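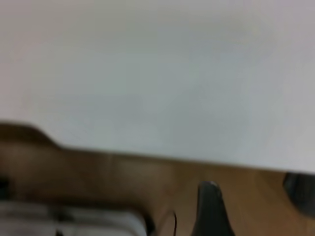 Gripper finger over a wooden surface, seen from the arm itself.

Report of the equipment visit to Hidix, January
Submitted by Annelore Baumgart, Purchasing Office, Verkodum Training Center

Lamisi Ankrah and I visited the Hidix workshop to gather information for next year's equipment plan. The center intends to acquire one tabletop robot arm for the food service program. We were received by Cường Bạch, who manages sales to schools and training centers.

The morning was given to close handling. Mr. Bạch advised buyers to set aside funds for spare fingers and cables at the time of the first order. Replacement finger sets are sold in boxes of eight, and delivery currently takes some 20 working days. 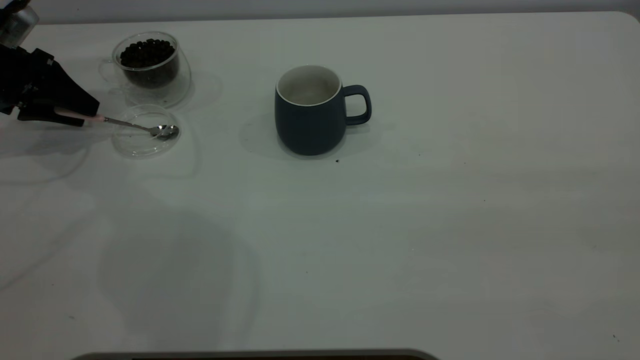
Spoon held in the gripper at a clear glass lid, with a glass cup of coffee beans and a dark blue mug on the table.

Ms. Ankrah asked whether small utensils call for a special gripper. The standard model is offered for this work, and a softer finger pad may be added for 392 dollars per pair. She recommends that the pads be listed as an option and decided upon after a trial period.

The following points should be settled before a formal quotation is requested:

Table space. Our present benches in Room 200 must be measured.
Service. Hidix offers a yearly contract; the Ovley plan includes a loan unit during repairs and the Nadar plan does not.
Training. Two staff places are included in the purchase price. Further places are charged separately.

Saron Tilahun has agreed to compare the two service plans. Written questions for Hidix may be sent to the Purchasing Office until the end of the month.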